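HORTHORPE, Jan 7, 2020 – Plerkatis has published a code of good practice for recording hand-held gripper demonstrations, the work by which people show robots how to handle everyday objects. The code has 11 sections and takes effect in March.

It asks operators to keep marker cubes facing clear of sleeves and cables, and to log each change to the desk layout before work resumes.

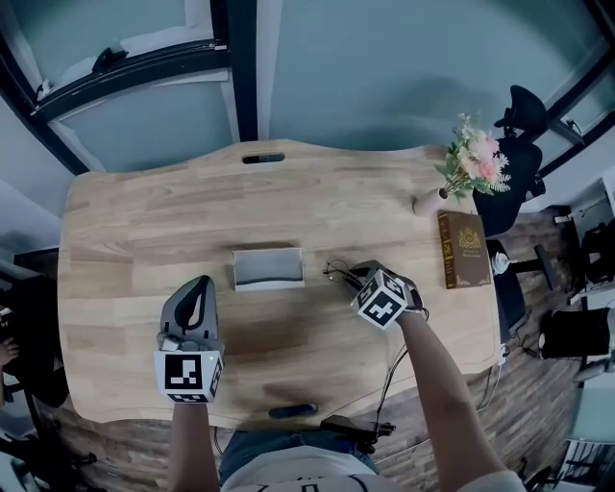
Lucian Hodoroagă said the section on cables was overdue, and that a written rule would settle arguments over who clears the desk between tasks. He added that sites would still need time to retrain staff.

A draft was open for comment last year and drew 273 responses. Kairys and Flurkeretti have agreed to apply the code at their own sites. Copies are free on request from the Plerkatis standards office in Horthorpe.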